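Chapter 7
Packaging and the Promise: How Products Are Presented, Protected and Sold

Before you begin

If you've come straight from Chapter 6, you'll have pricing on the brain, and I'm sorry to pull you away from it just as the margin calculations were starting to behave themselves. Keep your worksheets handy. We'll need the landed cost figure again in Section 7.4, when we work out how much a box adds to the cost of the thing inside it (students nearly always guess too low, and I did too when I first had to do it for a living).

By the end of this chapter you should be able to tell primary, secondary and tertiary packaging apart, explain how a pack communicates price and quality before a word of it has been read, prepare a simple packaging brief for a designer, and weigh up the cost of a pack against the returns and breakages it prevents. You should also have an opinion or two of your own. Marketing is a subject where opinions are welcome, provided you're willing to go out and test them.

7.1 A shop in Bultcombe

Let me start with a shop, since that's where most of us meet packaging whether we've studied it or not. Tamer Obeidat opened a gift and homewares store on the main street of Bultcombe with two suppliers and a great deal of optimism. One of the suppliers was Prisard, a candle maker with a loyal following at the weekend markets. Their candles were lovely. They burned evenly, they smelled of things you'd want your house to smell of, and they came wrapped in brown tissue with a bit of string.

At the markets the tissue was no trouble at all, because there was always someone from Prisard standing behind the trestle to unwrap one and hold it under your nose. On Tamer's shelves there was no such person. The tissue hid the colour of the wax, the string came undone, and customers who picked up a parcel tended to put it back down again, a little guiltily, as if they'd been caught opening somebody else's mail. After a slow autumn Tamer rang the maker and asked, very politely, whether they'd ever thought about boxes.

They hadn't, and they weren't keen. A box meant a print run, and the smallest run their printer would quote on was 1,779 units, which was more candles than they'd made in the previous year. It also meant choosing a colour, a finish, a typeface and a shape, and being stuck with all of them until the last carton was gone. What followed was several months of samples going back and forth in the post, and we'll be coming back to that correspondence throughout the chapter, because nearly every problem a small producer can have with packaging turned up in it sooner or later.

7.2 What a pack is made of

The trade talks about packaging in layers. Primary packaging touches the product: the jar around the jam, the bottle around the shampoo. Secondary packaging groups or presents it, and this is usually what the customer thinks of as "the box". Tertiary packaging is for the benefit of trucks and warehouses, and includes the outer cartons, pallets and the kilometres of stretch wrap that you never see unless you've worked a Saturday on a loading dock.

The layers aren't always tidy. A cereal bag is primary and its box is secondary, easy enough, but a tin of biscuits does both jobs at once and then goes on to hold buttons for the next 30 years. Small electronics are a useful case to study because the secondary pack does such a lot of the work. The usual form is a rigid two-piece box, with a lid that lifts away from a tray, and a cavity in the tray shaped to the device.

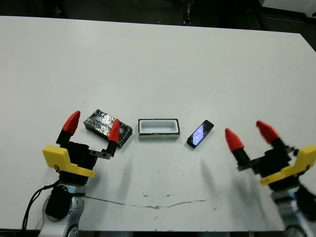 Rigid boxes are generally made from thick greyboard wrapped in printed paper, and they're expensive compared with a folding carton. They can't be flattened for shipping, so the brand pays to move a good deal of air. Why do it, then? Part of the answer is protection. A fitted cavity stops the contents from shifting about, and movement inside the pack is behind a great many of the damaged goods that come back to a retailer. The other part has to do with how the box behaves in the hand, and for that we need to talk about time.

A well-fitted lid comes off slowly. Air has to get in underneath before it will let go, and for a second or two the buyer is holding something that's resisting them ever so gently. Designers call this the reveal, and they'll spend weeks on it, adding or shaving a fraction of a millimetre until the lid slides the way they want. You might think this is a lot of fuss over nothing. Try it for yourself, though. Go and find a box at home that you've kept for no good reason (almost everyone has one, generally in the wardrobe) and notice how it opens.

7.3 Signals of quality

Economists have a word for what that slow lid is doing. It's a signal: a piece of information about something the buyer can't inspect directly. You can't taste the chocolate in the shop. You can't know whether the heater will still be going in its third winter. So you look for clues, and the pack is the nearest clue to hand.

Weight is a strong one, and so is finish. A matt surface is often read as restrained or grown-up, while gloss and metallic effects are read as festive or showy, depending on the category and the shopper. Colour does a great deal too, although you should be wary of any chart that tells you blue means trust and red means hunger. Colours mean what a category has taught people they mean. Green on a milk carton says one thing and green on a bottle of dishwashing liquid says quite another, and if you carry your colours from one aisle to the next without thinking you'll confuse everybody.
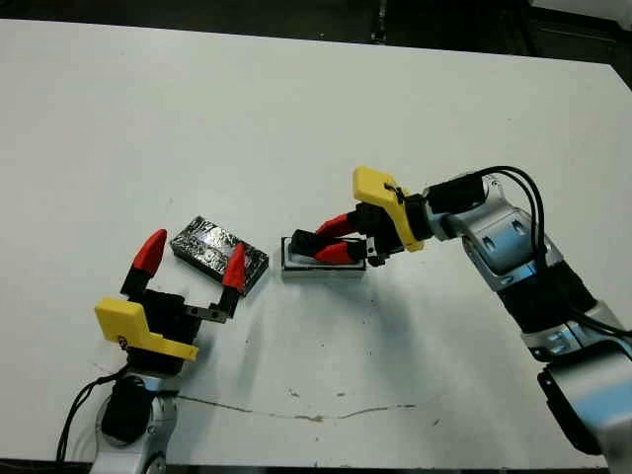
Sunik, a mid-sized tea company, learned this the hard way. Their everyday black tea had been sold in a plain folding carton for longer than anyone in the office could remember, and a new marketing manager decided it deserved better. The redesign was handsome: deep navy, heavy board, a foil crest on the front. Sales fell. When the company finally sat down with a group of regular customers, it heard much the same story around the table. They'd walked straight past it. They thought it had become a gift tea, something you'd take to your mother-in-law's, and they'd gone looking for a replacement that they could drink on a Tuesday in their dressing gown.

There was nothing wrong with the signal, as such. It was strong and clear, and it told people the tea was for special occasions, when the company needed it to say that the tea was good, familiar and sensibly priced. When you write your packaging brief in Section 7.5, the very first line will ask who is buying and for what occasion, and I'd like you to think of those dressing gowns before you fill it in.

Opening, closing and opening again

One more matter before we get on to costs. Textbooks (including an earlier edition of this one, I'm afraid) used to treat the moment of purchase as the end of the packaging's working life. With so much bought online, that won't do any more. A pack might be opened at the kitchen bench, closed up, posted back, checked, and sold again to a second customer who expects it to look untouched. Retailers now ask suppliers how many times a box can be opened before it starts to look tired, and it's a fair question to ask about your own design.

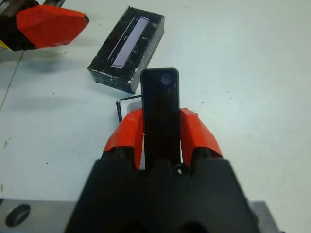 Figure 7.3 A slim product with a glossy dark surface. Finishes of this kind need protecting from scuffs inside the pack.

Van Leeuwen, a homewares distributor, kept a tally of its returned parcels over a single year and found 2,794 in which the product was in perfect order and only the box had suffered. Each one had to be repacked or marked down. The fix they settled on was dull and cheap. They put a paper band around the outside, which could be replaced in the warehouse in a moment, and they moved the barcode onto the band so that the box underneath never had a label peeled off it.

Talk it over

Bring to class two packs for the same kind of product at different prices. Cover the brand names with masking tape and swap with the group beside you. Which do they think cost more, and what made them think so? Write down their first answer before they've had time to be clever about it.

Then go back to Prisard and their brown tissue. Suppose you had their budget and couldn't stretch to a printed box at all. What might you do with the tissue, the string and a small card to help the candle along on an unattended shelf? Keep your notes, as you'll be costing your idea in the next section.

7.4 What packaging costs

Packaging costs come in two kinds, and it helps to keep them in separate columns from the start. Set-up costs are paid once, however many packs you order: artwork, printing plates, cutting dies, samples. Unit costs are paid again with every pack.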